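Subject: Re: [residents-families] Power of attorney and the care home contract

Hello Gregor, and hello everyone,

Thank you for writing so openly. I went through much the same with my aunt when she moved into Figueroa, so I do feel for you! You wrote:

> On Monday the manager asked me to sign Mum's contract
> as "responsible person". The fees are going up by 108
> a month and she wants it back quickly. I hold the power
> of attorney, but does signing make me liable for the
> bill myself?
> Gregor Rankin

I'm no solicitor (Rania Abou Zeid is the one to ask, and she is very patient), but please don't sign until you've read what "responsible person" means in the small print. In my aunt's contract it meant guarantor, tucked away on page 3, and I very nearly missed it. When I asked, they let me sign as her attorney instead, with her name written first.

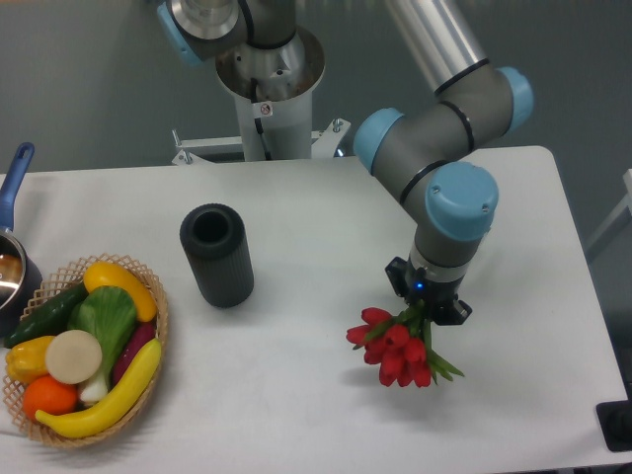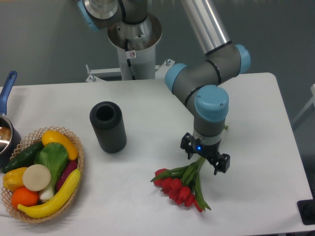
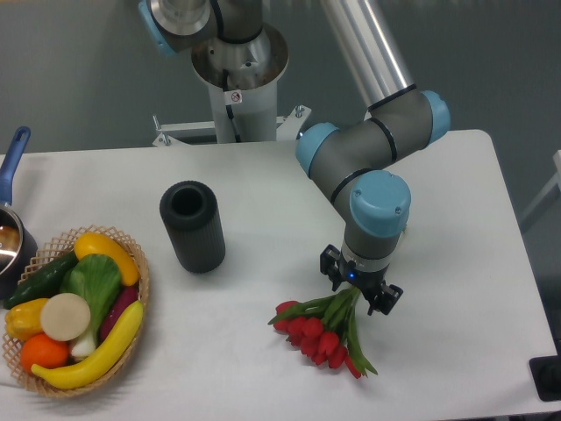

WHAT I'D ASK THE HOME FOR

- The full contract, to take away and read over a cup of tea
- The notice they must give before putting up fees
- What the 800 deposit covers, if they want one, and when it comes back
- A copy of the complaints procedure

Do ask for the answers in writing, even if everyone is lovely on the phone. Ismail Nasr kept all his letters in one folder and was so glad of it later on. Rania charged me some 200 to look over ours, and I slept better for it.

Give your mum my love, and ring me any evening after seven if you'd like to talk it through.

Warmly,
Dalia Ouazzani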